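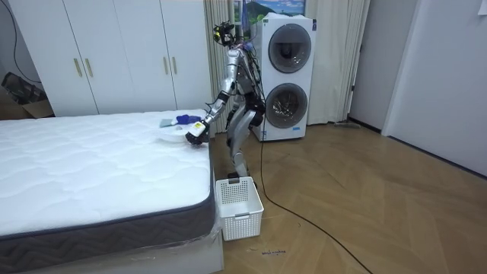

The furnished lets run from Trordale used to be turned round by two people working together. One of them, a housekeeper with 8 years in the job, now shares the bedroom work with a humanoid. She leaves the basket on the floor by the bed, and small things like the white bowl on the mattress are the robot's to deal with.

"I thought I'd be out by November," she says. "What happened is my list changed. I do kitchens, bathrooms and the final check."

Bags and packaging are on its list too. She used to fill a sack as she went and carry it down herself.

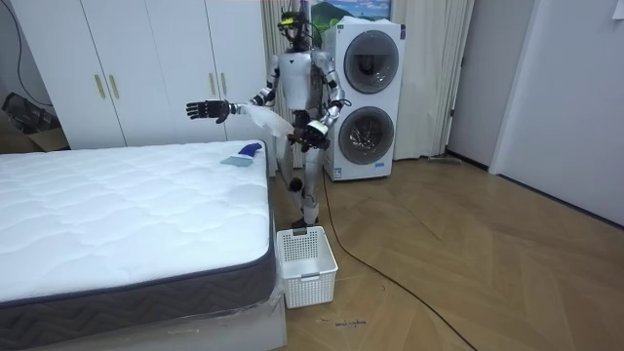 What she misses

The company, mostly. Her old partner moved to the Banberg office to handle bookings. "We talked all morning. Now I have the radio on."

Her pay went up when she took on the checks, though she says the responsibility did too. If a guest finds something sharp, it is her name on the sheet.

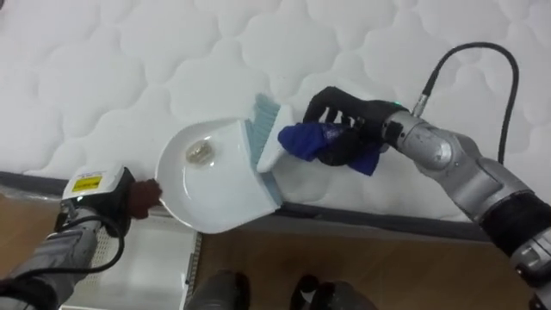

She was slowest to hand over anything involving breakages. The firm wanted the robot on it first, to spare people's fingers. It uses a hand brush and a white dustpan, same as she would, and she still runs a torch over the bed afterwards. "I'd do that after a person as well."

Would she go back? "For the chat, yes. For my knees, no." 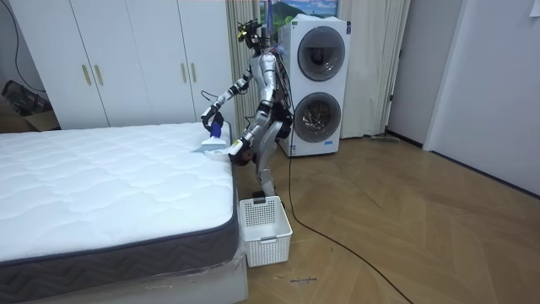

Going over the mattress with a handheld cleaning tool.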